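Fitting and sealing skirting board in an older room

Before you start

Skirting covers the gap between the wall finish and the floor. In a new house the gap is even and the walls are close to flat, so the boards go on quickly. In an older house the plaster usually bellies out between the studs or the brick courses, the floor drops towards one side, and very few corners measure 90 degrees. The method below is for the second case. It assumes solid masonry walls with plaster, a floor that is already down, and softwood boards supplied primed.

A bedroom of ordinary size takes a day to fit and a further day to fill and paint.

Tools and materials

Mitre saw or a mitre box with a fine-toothed saw
Coping saw with spare blades
Block plane
Sliding bevel
Pencil, tape measure, 1.2 m spirit level
Pair of compasses or a scribing block
Grab adhesive
Masonry screws and plugs for any bowed sections
Flexible decorator's filler and two-part wood filler
80 and 120 grit abrasive paper

Order one full board more than the measured total. Lengths should be chosen so that each wall is covered by a single piece where possible.

Step 1. Let the boards settle

Bring the boards into the room and lay them flat on battens for at least three days. Softwood that has been stored in an unheated shed will shrink across its width once the heating is on, and the gap appears along the top edge after painting. Leave the doors open and the heating at its normal setting.

Step 2. Prepare the wall

Remove the old board with a wide bolster and a thin piece of scrap behind it to protect the plaster. Pull or cut off any nails left in the wall. Scrape away old adhesive, loose paint and plaster nibs down to floor level. Brush the wall, then vacuum along the joint with the floor.

Run a cable and pipe detector along the lower 200 mm of each wall and mark what it finds with pencil on masking tape. Pipes to radiators are often buried just above floor level, and the cables to sockets may run vertically down from above or up from below. Do not drill inside a marked section.

Hold the level against the wall at skirting height and slide it along. Mark any hollow deeper than 3 mm. Shallow hollows can be taken up by adhesive. Deeper ones need packing or a coat of filler, left to harden fully before the board goes on.

Step 3. Find the high point of the floor

Set the level on the floor along each wall in turn. Work out which way the floor falls and mark the highest point. In a room where the floor falls by more than 7 mm over one wall, decide now whether the top of the skirting will be level or will follow the floor. A level top edge looks odd beside a sloping floor, particularly next to a door frame. For most rooms the board should follow the floor, with small dips removed by scribing.

Step 4. Plan the order

Start with the longest wall opposite the door and cut that board square at both ends, so that it fits from wall to wall. The boards on either side butt up to it with a scribed (coped) joint at the internal corner. Continue round the room towards the door, so that the last joints are those least often seen on entering.

Draw the plan on paper and number each board on its back. Show the direction of each cut. Most wasted timber comes from a mitre cut the wrong way round.

Step 5. Cut the internal corners

Do not mitre internal corners. A mitre opens as the timber dries, and it will only close if the corner is a true right angle.

Cut a 45 degree mitre on the end of the second board, as if for an internal corner, so that the profile shows as a clear line on the face. Follow that line with the coping saw, tilting the blade slightly to undercut the back. Clean up the curve with a round file or with abrasive paper wrapped round a dowel. Offer the board up to the first one. If the joint is open at the top, the first board is leaning. Pack its foot or plane the flat part of the coped edge until the joint closes.

Cut each coped board around 2 mm over length and spring it into place. The slight bow pushes the joint shut.

Step 6. Cut the external corners

Chimney breasts and boxed pipework have external corners, which must be mitred. Set the sliding bevel to the actual angle of the corner and halve it for each cut. Test the setting on two offcuts first. Mark the board in position against the wall instead of measuring it.

Glue the mitre with wood adhesive and pin it through from both sides once the boards are fixed.

Step 7. Scribe to the floor

Rest the board on the floor, tight to the wall. Set the compasses to the widest gap beneath it and draw them along, keeping the point on the floor and the pencil on the face of the board. Plane down to the line, again with a slight undercut. On a boarded floor the line will rise and fall a little with each cupped board. Remove the high spots only; a gap of 1 mm is acceptable on a timber floor and lets it move.

Do not glue the skirting to the floor.

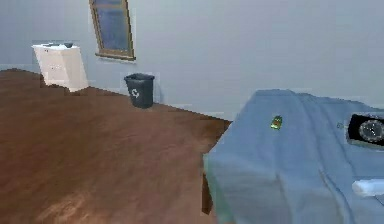

Step 8. Fix the boards

Apply adhesive to the back of the board in a zigzag, keeping 20 mm clear of the top and bottom edges. Press the board home and slide it a few millimetres each way to spread the adhesive. Wedge it with offcuts from a batten screwed to a heavy board on the floor, or weight it, until the adhesive has gone off.

Where the wall is hollow, drill, plug and screw through the board at 600 mm centres — always away from the marked pipes and cables. Countersink the heads 3 mm below the surface. Do not drive the screws so hard that the board bends into the hollow. Pack behind it and fill the top gap later.

Step 9. Fill and paint

Use two-part filler over the screw heads and in any open mitre. Use flexible filler along the top edge and in the coped joints, smoothed with a damp finger. Leave it overnight.

Rub down with 120 grit, dust off, and spot-prime the filler. Apply two coats of satin or eggshell, masking the floor with low-tack tape. Remove the tape while the second coat is still soft.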